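Questions we receive about chore robots

Gadon Home and Workshop Help, page kept by Shuzhen Xiao

Can I buy a robot today that tidies the house?

No, not one that I would recommend to you. You can buy a machine that vacuums, and one that mows. A machine that picks up things from the floor and puts them in the right place exists in laboratories and in some test homes. The price and the speed are still not for a family.

Why is picking up a toy so difficult, when factories have used robots for many years?

In a factory the part always arrives in the same position. On a living room floor the toy can be anywhere, turned in any direction, or pressed against another toy. Two blocks which touch each other are harder than two blocks far apart, as the fingers need some space to go down on each side. A person pushes one block away with a fingertip and does not think about it. For the machine this is a separate skill.

What does Gadon test?

We test small chores: picking up blocks, folding hand towels, sorting screws by length, emptying a dish rack. Each chore is first tried in simulation, and later with a real arm at our workshop in Lalluvell. Last season we made 3,102 simulated attempts of the block chore and 645 real ones.

Why do you use simulation at all?

It is cheap, and a dropped block does not roll under the cabinet where I must look for it. But the simulated carpet is more polite than the real one. Real carpet has loops, and the finger can catch in them. We never publish a simulated result as if it was a real one. They stand in two different tables.

Which chores are near to be ready?

Sorting of hard parts on a shop bench is the nearest. If the parts are dry, not shiny, and the light does not change, I would let the arm work during lunch. Towels are in the middle. Dishes with food on them are far away, and please do not ask me about fitted sheets.

How fast is it?

Slow. In our workshop the real arm needs 9 minutes for a small box of blocks. My neighbor's child is faster when she wants to be.

Is it safe with children or pets in the room?

We do not run the real arm with children or pets in the room. Other groups may have other rules. Ours is written on the door.

Will it take the job of our cleaner or our shop assistant?

I can speak only for small shops which write to us. None of them has let a person go. The owner of a repair shop told us that the arm sorts the screws and she has still the same amount of work, only with cleaner drawers.

Can I see a test?

Yes, on Wednesday afternoon. Write first to Marcelle Pons, who keeps the list. The workshop is small and the stairs are steep.

Do you have the results for download?

The file of the Long series is ready and has 1,273 rows. The Ala series is not complete. I will put it on this page when the towel part is checked.

Can you repair my robot vacuum?

Sorry, no. We receive this question every week.
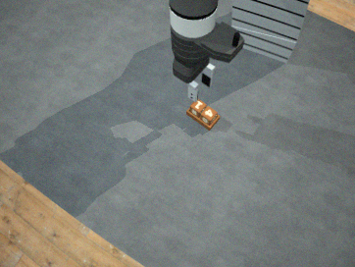 Block chore in simulation: open gripper above two orange blocks on gray carpet.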